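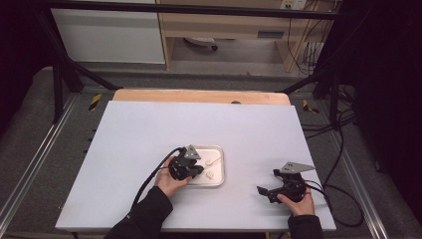
Naledi Hlongwane objected under the previous post that a tray with a rim is only a slower way of losing small things, and that anyone with a decent set of lidded boxes has no need of one. She keeps everything in boxes and opens one at a time.

I tried it her way for most of a month. Boxes are good for storage and poor for work. With a lid on, I can't see what is left. With the lid off, the walls are too high to get fingers, tweezers or anything else in at a shallow angle, and I end up tipping the contents out on the table, where the trouble started.

Posted in October by Ettore Mancuso
Filed under: Worktop, Small Things
11 comments

So, trays. A few notes on size, rim, colour and position, in that order. Position turned out to matter more than I expected, so it gets the most space.

Size. The tray should be small compared with the table. I used to have a big one, a Joner serving tray with handles, and it filled up the way any flat surface does. Within a week it held a tape measure, two pens and a mug. A small square or oblong tray refuses the mug. It takes one job's worth of small items and then it is full, and you have to decide whether the next thing belongs in it. If a job needs more than one tray can hold, I do the job in two halves.

Rim. It has to be high enough to stop a bead and low enough to reach over. My test is to put a bead in the middle and push the tray sharply across the table. If the bead stays in, the rim will do. The Mnguni catalogue lists a version with a 10 mm rim, and that passed. Rounded corners help when you are wiping the tray out, and they help again when picking up, as there is no sharp corner for a thin stick to wedge itself into. The inside edge at the foot of the rim should curve a little. A straight 90 degree join traps dust and fibres of cotton wool, and cotton wool fibres get into everything.
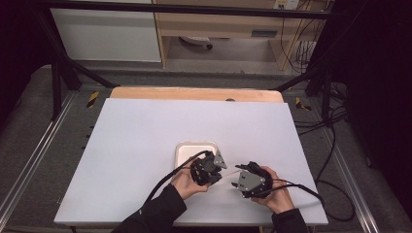 White tray, rounded corners, raised rim, set left of centre.

Colour. This is the weak part of my arrangement and I will be plain about it. The board is white and so is the tray, and much of what goes in the tray is also white or close to it. Contrast is low. A small white cup on a white tray on a white board has to be found by its shadow. Plain wooden sticks are much easier. White beads are the worst of the lot, a single one more so than a string.

The usual advice is a dark tray. Sibusiso Jacobs lent me a black one from Brastport and I used it for a fortnight. White items showed up very well. So did every speck of dust, and dark thread vanished completely. A mid grey tray would probably be the sensible compromise, but I have not found one in the right size. For now I keep white and fix the problem with light. A lamp placed low and to one side gives each item a shadow, and the shadow does the work the colour doesn't. A lamp straight overhead flattens everything. I tested both with a string of beads laid along the inside of the rim and the difference was large enough that I did not bother to repeat it.

The surface finish plays a part too. A glossy tray puts a bright patch wherever the lamp reflects, and anything white inside that patch is gone until you move your head. A matte board has no such patch but it does keep smudges. I wipe the board with a damp cloth and dry it at once, and some marks stay regardless.
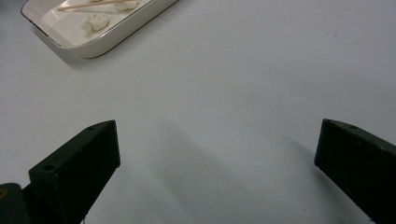 Mixed contents are where the rules get slightly fussy. Long items go in first and lie together, parallel, across a corner or along one side. If they cross each other, lifting one moves the other, and whatever is resting against them moves as well. Light, fluffy items go in afterwards and should not be put underneath anything. Anything that can roll goes against the rim. I don't use dividers. I bought a set by Kumex, fitted them, and found that they halved the space and made wiping out the tray a separate task. They are in a drawer.

I should also mention that a tray with a coloured line round the lip is easier to use than one without, for a dull reason: you can see where the edge is when you are reaching over it. It costs nothing extra, and I would look for it when choosing a replacement.

Position. I am right-handed and for years kept the tray on the right, next to the working hand. That is the wrong side. The right arm passes over it all day and a sleeve will eventually catch something. With the tray slightly left of centre, the left hand can steady it and the right comes across only when it needs to. Put it too far left and you lean. I marked a spot with pencil, used it for 50 short sessions, and by the end I had stopped looking for the tray before reaching.

Distance from the front edge of the board matters less, provided there is room for both hands to be in front of it with the elbows low.
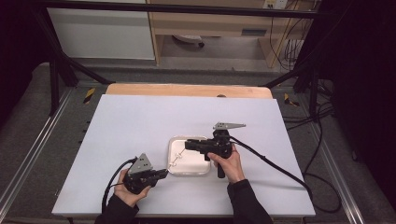
Strings of beads and anything else knotted or linked should be laid out along one side, with one end left where it can be got at. Coiled in the middle they tangle. Lay them close to the rim by all means, but leave enough of a gap to get hold of them, otherwise you end up scraping them up the side.

At the end of a session the tray is cleared into its box, wiped and put back on its pencil mark. Naledi's boxes do have their place in this, I admit. Kgomotso Nkosi suggested stacking trays as they are, contents included, which works until one has to come out from the bottom.

Next time: labels, and why I gave up on the coloured ones.

Tags: trays, beads, lighting, tidying
Share this post (4)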